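Vaso de papel

El vaso de papel es un recipiente desechable de cartulina, revestido por dentro para que el contenido no lo atraviese antes de tiempo. Se usa en oficinas, salas de espera y cumpleaños infantiles, y su vida útil suele ser más corta que la cola para llenarlo.

Historia y fabricación

Antes de su difusión, las fuentes públicas y los trenes ofrecían un vaso común de metal, a veces sujeto con una cadena, del que bebía todo el mundo. A comienzos del siglo XX la preocupación por los contagios acabó con la costumbre, y el papel ocupó su lugar. Los primeros modelos iban encerados, lo que funcionaba bien con el agua fría y bastante peor con el café. El polietileno resolvió el asunto décadas más tarde y creó otro, el del reciclaje.

El cuerpo se corta en forma de abanico, se enrolla sobre un molde cónico y se sella por el costado. El fondo es una pieza aparte. El borde se enrolla hacia fuera – detalle que da rigidez y que los niños desenrollan. 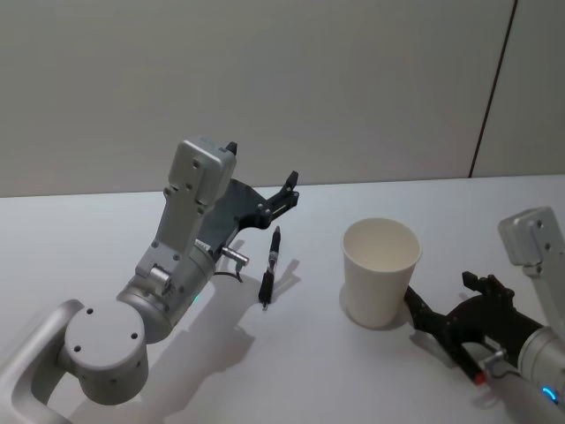 ¿Se puede reciclar un vaso de papel con el papel corriente?
Por lo general no, pues el revestimiento plástico debe separarse de la fibra y pocas plantas disponen del equipo necesario.

Coleccionismo

Existe una afición minoritaria a reunir vasos sin usar. El catálogo de Gaspard Riviere, publicado en Lindbridge, recoge 900 modelos, de los cuales 89 figuran como «dudosos», categoría que el autor no define. Mechthild Gruber le reprochó en una reseña haber incluido tres vasos de yogur. La segunda edición, anunciada para septiembre, los mantiene y añade una nota al pie dedicada a la señora Gruber.

Véase también: Vaso plegable, Posavasos, Fuente pública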